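Quick one, on my break. Caddale put the arm on harness prep in June and people keep asking me if we're all getting canned. No. Not so far anyway.

What changed is the hands stuff. Peninah used to do 700 plugs a shift and her thumbs were shot. Now she runs the station, fixes snags, teh arm does the boring part. She says she misses zoning out with the radio. Me too a bit.

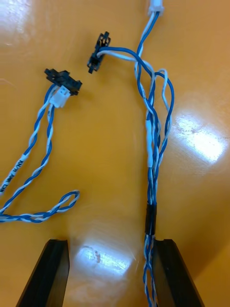

Blue and white twisted pairs, black connectors. Tangles and all.

Loose wire is still a pain -- it wants to curl, and Gediminas gets called over a lot. More standing, more watching. Pay is the same, wich we are talking to Beca about. Ok, bell. More later.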